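Caderno de oficina – Etov, sala de acabamentos
Novembro, entrada da manhã

Assunto: solidez à lavagem de estampados em algodão, lote Flekier, segunda série

Retomei a série interrompida. Os provetes da primeira foram cortados demasiado perto da ourela e a leitura do teal ficou inutilizável. Desta vez cortei tudo a partir do centro da peça, no sentido da teia, com margem de 50 mm de cada lado.

Preparação do banho
Detergente de referência sem branqueador óptico, 4 g/l. Água desmineralizada, 900 ml por cuba. O termómetro da cuba 2 continua a ler meio grau acima do da cuba 1. Corrigi no registo, não no aparelho. A balança Kolář foi tarada antes de cada pesagem; a deriva da semana passada não voltou a aparecer.

Ciclo
Rampa até 40 °C em doze minutos, patamar de trinta. Enxaguamento duplo a frio. Secagem na horizontal, sem tensão, longe da janela. Não usei a secadora: na primeira série deixou vincos permanentes e o espectrofotómetro leu sombra como perda de cor.

Motivo
Verdes em pincelada de um lado, volutas azuis sobre creme do outro. Os dois campos têm de ser lidos em separado.
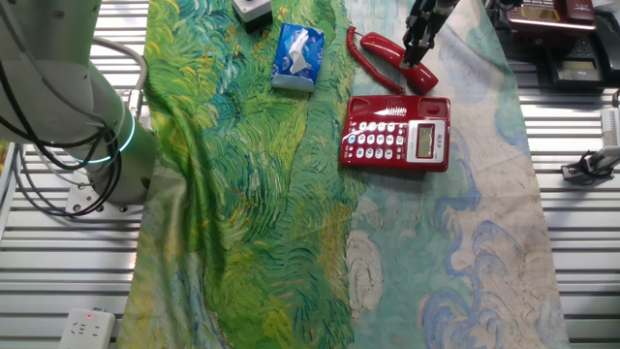
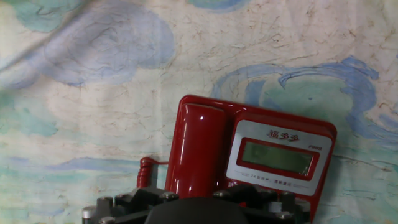
Leituras
Provete 591 (campo verde): alteração de cor 4, manchamento do algodão testemunho 4-5. Dentro do caderno de encargos.
Provete 1748 (campo creme com azul): alteração 3-4, manchamento 4. No limite. O azul cede mais do que o teal, o que aponta para fixação curta e não para excesso de pasta. A confirmar com nova vaporização.
A testemunha de lã foi descartada, tinha uma dobra cosida por engano.

Vaporização
Peça-piloto a 102 °C, oito minutos em vez de seis. Lavagem de sabão a seguir, a 60 °C. O espessante Himell sai com dificuldade se o primeiro enxaguamento for quente, por isso fica a frio até a água correr sem espuma. Toque ainda um pouco áspero no campo creme. Pode ser resíduo de alginato, pode ser o amaciador que faltou.

Pendente
Repetir o 1748 com os oito minutos de vapor e ler nas mesmas condições de luz (D65, ângulo de 10°).
Fricção a seco e a húmido, por fazer nos dois campos.
Pedir à Flekier a ficha do azul. A que temos é da formulação anterior e não indica a concentração de ureia.
Trocar o filtro da cuba 2.

14h20: cubas lavadas, provetes na câmara de condicionamento até amanhã.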